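Trarkero Student Robotics Forum > Builds and Logs > Pick-and-place challenge: our circle task so far

vmansilla
Posted Jan 9, 2026

OK, I promised a log once our club had something worth logging, and now we do! We're the robotics club at Vandholm, 13 of us this year, and since September we've been working on one task for the Derner cup: get a cube from its start spot into a hand-drawn circle on a whiteboard, then put a second cube on top of it. No taught waypoints allowed. We drive the arms by hand to record demos, train a policy on those, and then the policy has to do the job without us.

I thought the circle would be the easy part. You draw it, you're done. Then Benjamín Zapata (he runs our training jobs and owns more USB hubs than is healthy) asked what happens if the judges draw theirs bigger, or squashed, or a hand's width to the left. So now we redraw ours on purpose and we don't try to make it pretty. The little tick marks on the board are for us, so whoever resets between episodes puts things back in a sane spot.
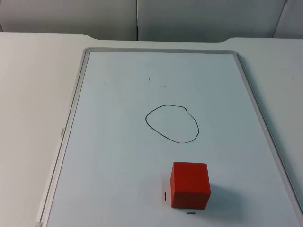
holst_lab_rat: Doesn't drawing the start marks on the board kind of hand the answer to the policy? We did the same thing last season with tape corners and the network learned to go to the tape. Moved the cube off the tape and it still reached for the tape. Very confident, very wrong.

vmansilla
Ha, that's a real worry and we've argued over it in the club all week. My take is that a dash of marker is tiny next to a cube, and we do shift the cube off the marks for part of the set. But I don't have proof! If you still have your tape results I would love to see them.

bzapata
I'm on holst_lab_rat's side here, for the record. I'd wipe every mark except the circle and reset by eye. Violeta says resets by eye end up clustered in the same place anyway, and she may be right, but at least then there's no dark line sitting at the exact spot we want the network to ignore.

kettle_and_gears
What does the dataset look like so far? Number of demos, one cube vs. two, that sort of thing.

vmansilla
829 episodes total, and 100 of those are held back for checking. Most are one cube into the circle. The stacking ones are slower to record and we throw more of them away, usually when the top cube goes on so crooked that it slides off.

We changed our minds about what counts as a good stack, too. At first any cube on top of any other cube passed, as long as it stayed up. Now we want the bottom one fully inside the line and the top one square to it, because the cup scores both and it's a pain to teach sloppy and then un-teach it. An orange one over a red one, lined up like this, goes in the keep pile:

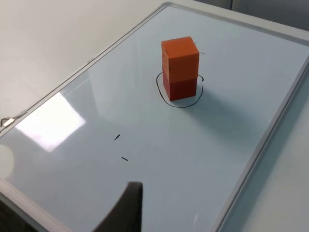
The order we settled on is bottom cube first, let go, back off far enough for the wrist camera to get the whole circle again, then go for the second cube. That backing-off move felt like wasted time when we were driving. I kept cutting it short, and those were the episodes where the policy later lost track of where the circle was and sort of hovered. Once everyone did the full retreat, our one-cube score on the held-back set went to 70 percent. I may have yelled.

kettle_and_gears
70 on one cube is great for a club. What are you getting on the stack?

vmansilla
We don't have a number I'd stand behind yet. It has worked. It has also gently pushed the whole tower out of the circle, which was sort of beautiful.

ospreybot
Question on the cameras. We're deciding between a fixed camera plus wrist, or wrist only. Wrist only is so much less hassle to set up at an away event. Is the fixed one pulling its weight for you?

bzapata
Keep the fixed one. The wrist view is terrific when you're close, and when you're off at the side of the board it's mostly table and frame, with the circle way out in a corner. I went through our wrist footage last night pulling out views where I couldn't have told you myself what the arm ought to do next. I found plenty. I'm posting one so you can see how little there is to steer by.

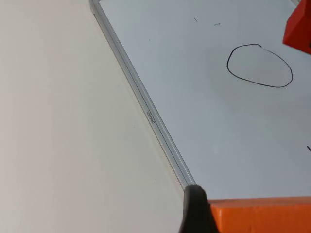

Wrist camera, low over the edge of the board. Circle at upper right, nothing in it.

ospreybot
Oh wow, OK. Yeah, I'd be lost too. Fixed camera stays, I'll go break it to our packing crew.

holst_lab_rat
Slight disagreement! We ran wrist only for a whole season and did fine. The trick was starting every episode from a high pose, so the first thing the policy gets is the entire board. If you begin low and off to one side then sure, it's a mess, but that's the start pose and you can fix that for free.

bzapata
Fair, and I'd like to try it. My problem is that the cup rules let the judges pick the start pose. Unless I'm misreading them? Section on setup, second paragraph.

holst_lab_rat
Checked, you're right. They can pick it. Withdrawn, mostly.

vmansilla
Adding one more from the wrist because it's closer to what holst_lab_rat is describing. You get the cube, the circle, and the top edge of the board all in one view. I'd take this as a starting view any day. Next session I want to record a batch that all begin somewhere like it, then a batch that begin badly, and train on each to compare.
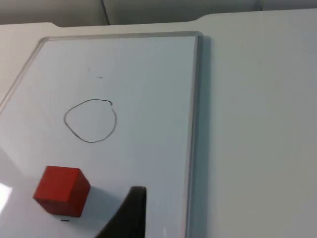
kettle_and_gears: Train on both together as a third run while you're at it. We found the mixed set beat the clean set, even when we tested from clean starts, and I still can't explain it.

vmansilla
Ooh, yes. Adding it. That's three runs, so Benjamín, I owe you snacks.

bzapata
You owe me snacks from the last three. But fine, I'll queue them. And I want a fourth with the board wiped down to just the circle — same number of episodes, same cubes, so we can settle the dash argument.

holst_lab_rat
Please do, and post it even if it makes me look silly. I'll dig out the tape runs tonight. They're on an old drive and the folder names are terrible, so give me a bit.

vmansilla
Deal! I'll start a new thread for the results and link it here when the first run is in. If anyone else has tried glossy boards and has tips about glare, drop them below. Right now our whole plan is "turn off the light by the door."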